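The play kitchen sort-out, part whatever

I promised an update on the play kitchen stuff back in April and then went very quiet, so hello again! The short version is that the big gray tub under the stairs finally got tipped out, and I now know far more than I ever wanted to about what was living at the bottom of it.

Some background for anyone new. When my sister's two got too big for their kitchen, we inherited the lot, and then Annick Besnard from down the road was clearing her garage in Zostthorpe and gave us hers as well. So we had two sets of everything, plus the odds and ends I've let drift in from our own cupboards (I'm a soft touch when somebody small wants a "real" plate). It all went in one tub. Every morning the tub got upended on the rug, and every evening I shoveled it back in while muttering.

My rule for sorting anything is to get it up off the floor and onto something big and pale. On a rug you just stir it. On the white table you can see what you've got, and you don't need to crouch, which my knees appreciate more every year. Nero was shut in the hallway for the duration. He's a sweet dog but he thinks anything banana-shaped belongs to him.

I spread things out in a very loose way at first, dishes toward the top and pretend food along the bottom, and then stood there with my coffee for a good while deciding what I even wanted to keep.
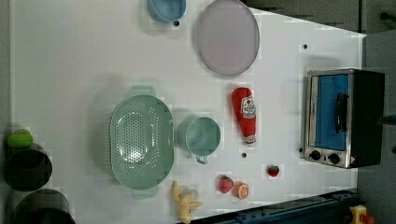
The dishes

I'm keeping the pastel ones. The mint green colander and the cup that matches it make me happy every single time I see them, and the colander gets used for everything: washing pretend grapes, being a hat, being a boat. The light blue bowl stays too. So does the lavender plate, because it's big enough to serve a whole banana on, and I'm told that's the minimum for a restaurant.

What went in the donate box was mostly the hard, scratchy little saucers from the first set. There were so many of them! I don't think they'd been played with once since they got here, they just filled up the tub and made a horrible clatter. If you're staring down your own mountain of this stuff, start with whatever makes the worst noise.

The pretend food

Trickier, because everyone in this house has opinions. The banana with the peel that opens is staying forever, I wouldn't dare. Anything with a bite taken out of it (real teeth, we have a biter) went straight in the trash.

And then there's the ketchup. The Heinz bottle is the most fought-over item in the whole kitchen, more than the toaster oven even, and I think it's the label. It looks like the one in the fridge, little tomato and all, so it feels like the grown-up version.
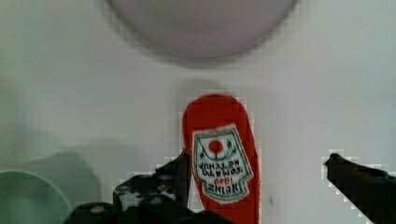 I did try putting it away for a week last winter to stop the squabbling and it was so much worse, they just argued over who'd lost it. So it has its own spot now, on the low shelf next to the plate, and whoever is cook gets to hold it. Whoever is customer has to ask nicely. We'll see how long that lasts!

For storage I've gone with two shallow bins from Skastdale, one for dishes and one for food, with no lids. The tub has been moved to the garage and is full of dog towels. I still need to find somewhere for the tea set, which is in a bag on my side of the bed at the moment, and if any of you have a clever way of keeping tiny spoons together, please leave it in the comments.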